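Kitchen corner, Sondville

Tuesday, December 18, 2018

Quick gallery before the holidays, sorry for the short captions, typing this between two other jobs. The play kitchen things all got pulled out for sorting and I wanted a page up so people know what we have. Full list is 437 lines long and not going here. Nobody would read it anyway.

How it works, for anyone new: dishes on one side, food on the other, soft toys seperate. Borrow up to 9 pieces at a time. Back in 2 weeks please. Most of the dishes came in June, in the big Jilex box, the rest is older and got added bit by bit. Ristar set is still on order, no date yet.

Labels are going on the shelves this week. If a label says Voß, those are the tall shelves by the door, not the low ones. Had a few mixups over that.

Still looking for: spoons, a lid or two, play bread, anything that looks like a vegetable. No glass. Nothing with batteries. We have 50 cups, no more cups!!

On the table

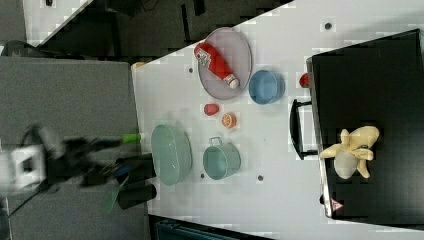 Dishes get washed first, then the food, then everything goes back by color if there's time. There usually isnt. Ketchup bottle goes with the food, people keep asking. Blue bowl and the big gray plate stay together as a set, so please borrow both or neither. Same for the teal pot and the oval basin.

More pictures after the break, when the shelves are done. Drop-off is at the side door, mornings only.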